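March 2018 - bench notebook, sorting and storage trials

Back on the basket question. Hjørdis wants every bench to have an open tray for small parts by the end of the month, and the Kolero catalog page she pinned up says wicker is "gentle on contents and easy on the eye." I have no quarrel with the second half. The first half I'd like to see tested by someone who isn't selling baskets.

What we have so far is Ditte's note from December, which says 126 pieces went in and out of a woven tray with no damage. It doesn't say what the pieces were. I asked her and she thinks mostly foam blocks, which you could store in a gravel pit with no damage. So I'm not counting that one.

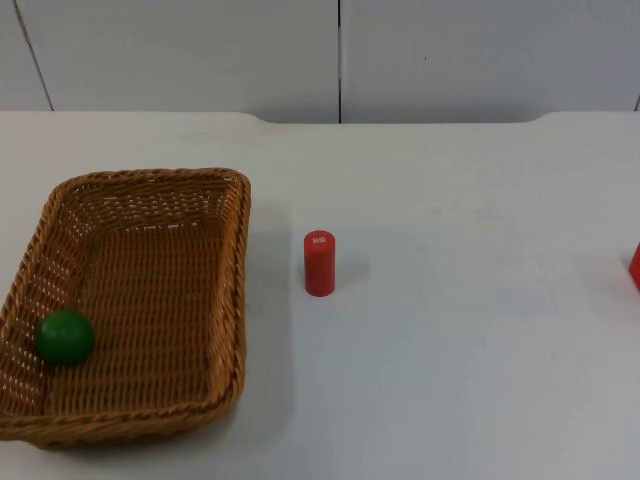 My worry is the weave, and it has been from the start. A floor made of interlaced strands is a row of little ridges, and anything round will sit wherever the ridges and the slope let it sit. People say the shallow shape keeps things in the middle where you can reach them. Well, the green ball is up in the front-left corner against the wall, with the whole rest of the basket to choose from. One ball proves nothing, I know, but it's one more than the catalog offers. The side walls have gaps between the strands too, fine for a ball and no good at all for washers or pins. The thick braided rim I do like. It ought to give a decent grip for carrying, if the rim is fastened to the walls as well as it looks, and I haven't pulled on it hard enough to say.

The red cylinder is a different matter. Flat top, straight sides, stands up by itself on the table. I don't trust it to stand on wicker. Ditte says it will, Hjørdis says it depends on the basket, and that's as far as the discussion got.

To do before anyone orders 60 of these:

Set the cylinder upright on the woven floor 8 times, different spots, write down each result. Not "seemed fine."
Same again on a plain tray. Woltach has a spare we can borrow.
Tip the basket a little with the ball in it and see if it ends up in the same corner.
Check for loose strand ends after a week of real use. Run a cloth over it, not a thumb.

Hjørdis also asked whether a liner would fix the floor. Probably. Then we'd have a wicker basket with a tray in it, and I'd want to know what the wicker is for. Will price a liner anyway.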